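"A Bed Is Harder Than a Floor": An Afternoon With the Household Robot Team at Gernau

By Iara Alarcón

The open day at Gernau runs until four, and by half past one there is already a line at the coat rack. Most of the people in it live on the same street. A few are students. One man has brought his mother, who wants to know whether the robot can make coffee. It can't, and Menaka Chowdhury tells her so at the door.

Chowdhury leads the household group here. She has been doing it for nine years, first with wheeled bases that carried trays, and now with arms that are supposed to tidy up a bedroom. The project is called Donis. It takes up the ground floor of the building, which is set up as an apartment, with a kitchen, a bathroom and a bedroom.

"People expect a lab," she says. "They walk in and see a bedroom and ask me where the lab is. You're standing in it."

Visitors go in groups, and each group gets one demonstration. The one I joined was run by Mudassar Shaikh, an engineer who works mostly on the gripper. He talks while the arm moves and stops talking when it gets close to something, which I noticed before he mentioned it.

"I do that, yes," he says when I ask him afterward. "It doesn't help the robot. I just can't talk and watch the fingers at the same time."

The task that afternoon was to find flat things left on a bed and pick them up. Chowdhury chose it because it goes wrong often. A hard floor stays where it is, she says, but a mattress gives, and a cover slides when you push on it. If the fingers come in too low they gather up cloth. If they come in too high they close on air.

"A bed is harder than a floor," she says. "Everyone on the team wanted to do cups. Cups are fine. We did cups for a year."

Shaikh is particular about the covers. The team owns several, and he would like more of them to be shiny. Satin reflects the window, he explains, and a pattern of leaves and flowers gives the software a lot of edges that have nothing to do with the object it is looking for. "My aunt would call it a nice bedspread," he says. "For us it's a bad afternoon."

He counts attempts, and has the number ready. Since the project moved to the bedroom in April, the arm has made 3000 of them on the bed alone. He went through 553 of the failures himself, one by one, and sorted them by cause. The largest group was cloth caught between the fingers. The next was the arm giving up too early, when a person watching would have said it was nearly there.

I asked if that was discouraging.

"No, it's the job," he says. "If it worked I'd be doing something else."

Soo-ah Koo, who writes the software that decides where the fingers should go, has a different complaint. She thinks the demonstrations are too tidy. On open days the team puts out one or two things and leaves space between them, and the arm does fairly well. In her own apartment, she says, there would be a sweater over the book and a charger cable under the sweater.

"I want to bring my laundry in," she says. "Menaka says not on an open day."

Koo spends most of her time with pictures from the small camera at the wrist. It looks out past the fingers, so the gripper takes up a good part of every view. She is used to that now. New people on the team are not, and for the first week they keep asking whether the camera could be moved. She tells them that the fingers are the part she most needs to see.
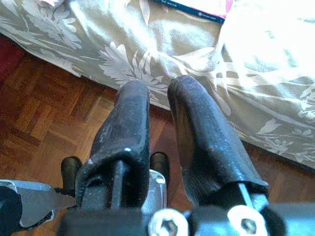 Fingers open at the side of the bed, as seen from the wrist camera.

The rubber on the fingers gets scuffed and dusty with use. Shaikh wipes it down and puts off replacing it as long as he can. New rubber grips too well, he says, and after a change the first runs have to be thrown out. The sleeves come from a supplier called Panyasiri and take 60 days to arrive, so he orders early and keeps a box of them under his desk.

Money for Donis comes partly from Grilimari, a firm that runs assisted living apartments. Na-rae Yeom visits from there every month or so. She was at the open day too, standing near the bedroom door and mostly listening to what the visitors asked. Few of them asked about speed, she told me. They asked what it would do if someone was in the bed.

"That is the right question," Yeom says. "Our residents ask it as well. The answer today is that it doesn't run if anyone is in the room, and I would like a better answer than that before we put it in anybody's home."

Chowdhury agrees with her. She doesn't give a date for a trial, and when a visitor pressed her for one she said she had given dates before and regretted it. The next step is a second bedroom with a narrower bed and a carpet, which Koo has been asking for since last year.

The man's mother stayed for two demonstrations. On the way out she told Shaikh that the robot was slow but careful, and asked again about the coffee.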